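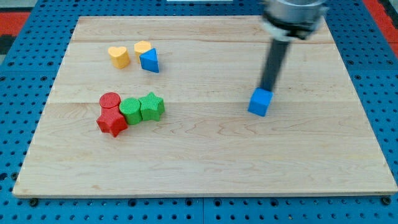

Figure 2. Small shape blocks on a maple board, among them a yellow heart.

4. What borrowers call the pieces

4.1 Why I went looking at the slips

I started this project wanting to write about late returns. Toy libraries worry a lot about late returns, and I had a nice clean plan with due dates on one axis and distance from home on the other. Then I sat down with the return slips from the Rellovar branch and got completely sidetracked by the box at the bottom, the one that says "Anything missing or broken?" People write the most wonderful things in that box. "The pointy green." "One of the little houses, not the good one." "Moon (may be a banana)."

I read those for two days and dropped the late returns.

What hooked me was how badly the slips matched the catalog. Both branches I worked with, Rellovar and Inberg, share a catalog that was typed up years ago by someone with a real love of geometry. A set of loose blocks in that catalog will have a hexagonal prism, a cylinder, a rectangular prism and so on, down the line, each on its own row with a check box. A borrower comes in and says the stop sign is gone. The person at the desk looks down the rows, finds no stop sign, and has to decide on the spot whether that means the hexagon or the octagon, with a line forming and a toddler lying on the floor.

So the question for this section is a small one. When people report a missing piece in their own words, what do they reach for first: the shape, the color, or something else? And does it matter what kind of set the piece comes from?

4.2 The slips

I used 100 slips, 70 from Rellovar and 30 from Inberg. The split looks lopsided and it is. Inberg is open fewer hours, and for a long stretch they had switched to reporting by phone, which leaves you with the desk worker's words in place of the borrower's. I threw all of those out. (It hurt! Some of them were great.) I also left out any slip where the borrower had plainly copied the name from the lid of the box, and any slip that named only the whole set, like "blocks incomplete."

Every slip I kept has at least one missing piece described by hand. Where a slip described more than one piece I took the first and ignored the rest. I know that wastes material. I tried it the other way for a while and found that the second description leans on the first so heavily ("also the other one of those") that I couldn't code it without guessing.

Most of the sets involved are shape blocks of the general sort in Figure 2. The rest are puzzles with knobs, lacing beads, play food, and one train set that gave me more trouble than everything else put together, on which more below.

Qusai Salameh coded the slips separately from me, working from photocopies with the branch name covered up. We agreed on nearly all of them. The ones we fought over were mostly hearts and stars, and I want to spend a minute on that, as it changed how I think about the coding.

4.3 Is a heart a shape?

My first coding sheet had three columns. Shape, color, likeness. Shape was for words like circle, square and triangle. Likeness was for words that compare the piece to some other thing in the world, like stop sign or donut or cheese. Color was color.

I put "heart" under shape without thinking twice. Qusai put it under likeness. His argument was that a heart block is named after a heart in exactly the way a donut block is named after a donut, and that we only feel differently about it from having seen so many valentines. My argument was that no parent who writes "missing heart" is thinking of the organ. He said no parent who writes "missing star" is thinking of a ball of burning gas either, and that I had stars under likeness. I checked. I did have stars under likeness.

We settled it by asking what else the borrower could have written. With a donut, there's a plainer word available (ring, circle with a hole). With a heart, there isn't one. Nobody is going to write "cardioid." The same goes for a star, and a cross, and a crescent if you're feeling generous. So we made a rule: if the everyday word is the only everyday word, it goes under shape. Hearts and stars went to shape. Moons went to shape. The banana stayed where it was.

I don't love the rule, but I can apply it, and so could Qusai, and after we adopted it our disagreements dropped to the kind you get when one person is tired.

4.4 What came first

Shape won. Of the 100 slips, 60 lead with a shape word or have only a shape word. "Triangle." "Square one." "Small heart from the bag." The remaining slips lead with color or with a likeness, and color is ahead of likeness by less than I had bet on.

I should say why I had bet on color. In talk, people lean on color all the time. Listen to any parent and kid cleaning up a living room floor and you'll hear "get the red one, no, the red one, by your foot." It's quick and it works as long as you can both see the floor. A return slip is a different job. The floor isn't there. The reader of the slip has never seen your floor, and may be reading it two days later next to a bag with half the pieces in it. I think borrowers feel this, even when they're filling out the slip on the roof of a car, and they switch to the word that would still mean something with the piece out of sight.

There's some support for that reading in the slips that use both kinds of word. When shape and color turn up together, English pushes the color in front ("yellow heart"), and we coded those as shape-led only when the borrower had gone out of their way to write it the other way around: "heart, yellow." Quite a few did. It reads like a packing list, and I suspect that's what they had in mind. Anyone who thinks we should have coded "yellow heart" as a plain color-first answer is welcome to redo the numbers. I went back and forth on it for most of March.

Size words hardly ever come first. "Big" and "little" show up, but nearly always as an afterthought in parentheses, or squeezed in above the line with one of those little arrows.

4.5 The train set, and other trouble

The train set broke everything. Its track pieces have no everyday names at all, so borrowers drew them. I have slips with tiny curves on them, tiny Y shapes, and on one of them a full layout of the track as it stood on the family's rug with an X where the missing piece would go. We coded the drawings as shape, on the grounds that a drawing of a shape is about as shape-led as a person can get. Take the train slips out and shape still leads, so I've left them in.

Play food gave us the opposite problem. A wooden tomato is called a tomato. That's its catalog name and its borrower name, and there's nothing to compare. We kept those slips only where the borrower and the catalog disagreed on the food. There's a long-running confusion over an eggplant.

Lacing beads fell in between. Borrowers who lost one bead gave its shape. Borrowers who lost a handful gave the colors, or just wrote "several, sorry."

4.6 The two branches

I had hoped for a nice contrast between Rellovar and Inberg and I didn't get one. Inberg slips are shorter. That may have to do with the pen, which is on a chain, and the chain is short. Beyond that the two piles look alike to me, and 30 slips is too few to go hunting for fine differences in. The Vendodora branch wouldn't share its slips, for privacy reasons I completely understand, so I can't say whether a bigger town does it differently.

4.7 What this means for the catalog

Nedeljković, whose earlier report on shared tool sheds I lean on in Section 2, found that members almost never learned the official names of things, no matter how long they'd belonged. I'd say the same of my borrowers. Nobody on these slips wrote "prism." There are families in the pile who had been borrowing since their oldest was a baby, and they wrote "long square."

My own advice to the branches was modest. Keep the geometry if you like it, but add a second column with the word people bring to the desk. For a heart or a star the two columns will be nearly the same and you've lost nothing but ink. For the hexagon, put "stop sign" next to it, and put "stop sign" next to the octagon too, and train whoever is at the desk to ask how many sides. The Inberg desk tried this with a pencil in the margins and tells me it goes faster. I haven't timed it.

They also asked if they should put photographs on the lids. I said yes, with every piece laid out flat and nothing overlapping, and the plain name written under each one. Rellovar has done its shape blocks this way and is working through the puzzles next. The train set has been retired to the back shelf until someone comes up with words for the track.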